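Who Holds the Card? Rebecca Bianchini on house rules for front desk robots

I first called Rebecca Bianchini because a reader had asked me, pretty crossly, who is responsible when a robot at a hotel desk hands your room key to the wrong guest. I had no idea. Rebecca has spent the past few years writing working rules for exactly this kind of job at a small outfit called Zisside, and she talks fast, so I'm glad I had the recorder on.

"Everybody wants to start with the arm," she told me. "I want to start with the desk. Where does the card sit, who can reach it, what else is lying around?" Her desk rules fill more pages than her motion rules, and she's a little proud of that.

The first one is that a trained person stays within reach of the stop for the whole of any trial. Texting from the back office doesn't count! The second is that the person at the laptop and the person at the stop can't be the same person.

"I fought for that one," she said. "If you're typing, you're looking at a screen. I don't care how good you are."

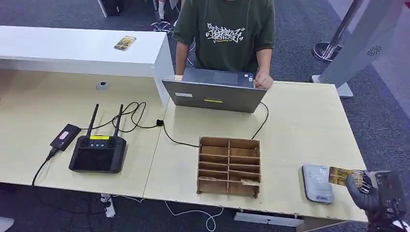
Then there are cables, which she can go on about for a good long while (I let her). Her draft wants every cable routed behind the work area or taped flat before the arm is powered. Does everybody do it? She laughed. "No. People set up in a hurry, then they want to get on with it. So I made it a line on the sheet, and you have to put your initials next to it."

The sheet has 17 lines. An earlier version, written with a partner firm called Sugawara, ran much longer, and she says people just ticked straight down the page with one stroke of the pen. I have done this with every form I've ever been handed, so I kept quiet.

We moved on to the cards themselves, and she got more careful with her words. A key card is light and thin, and it can open the door of a room where somebody is asleep. Her rule is that trials use blank cards with no live room code until the robot has done 500 handoffs in a row without a drop or a wrong read. A drop at 499 sends you back to zero.

"People hate it," she said cheerfully. "I had a team at Nakura get to 482 and lose one off the edge of the table. They didn't speak to me at lunch."

I asked about grip. She likes to set a limit on squeeze force for every object, written down, with the name of the person who set it. She also wants the card held so that a human can take it away without putting a finger between moving parts - that last bit is underlined in her draft. And the reader has to be fixed in one marked spot, so no one nudges it over during a coffee break and leaves the robot reaching for where it used to be.

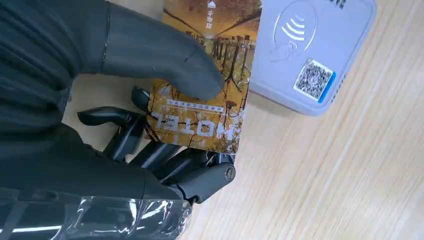
What happens when it goes wrong

This was my reader's question, and Rebecca's answer was shorter than I expected. "The hotel is responsible. Put it on page one." Her rules say a staff member has to confirm the guest's name out loud before any working card leaves the desk, robot or no robot.

Every fault gets logged within 24 hours, including the dull ones. She has 682 entries so far from the Fluturitz pilot, and most of them are things like a card picked up the wrong way around. She reads them all, usually in the evening with her feet up. "The dull ones tell me what to change," she said. "By the time you get an exciting one, you've missed a pile of dull ones."

A new draft is due in November, and she's still arguing with herself over whether guests should be allowed to take a card straight from the hand. Right now the answer is no, it goes down on the counter first. She thinks that may loosen up. I'd be fine with the counter, personally.

Comments (3)

nightdesk_mel: We already say the name out loud where I work and guests complain about privacy. How does she square that? Some people don't want the whole lobby knowing who they are.

Tobin R.: The back-to-zero rule is harsh but I like it. We did the same with a packing line and it cleaned up a lot of sloppy setups.

carpetbagger: Initials next to the cable line, yes please. Stealing that for our shop.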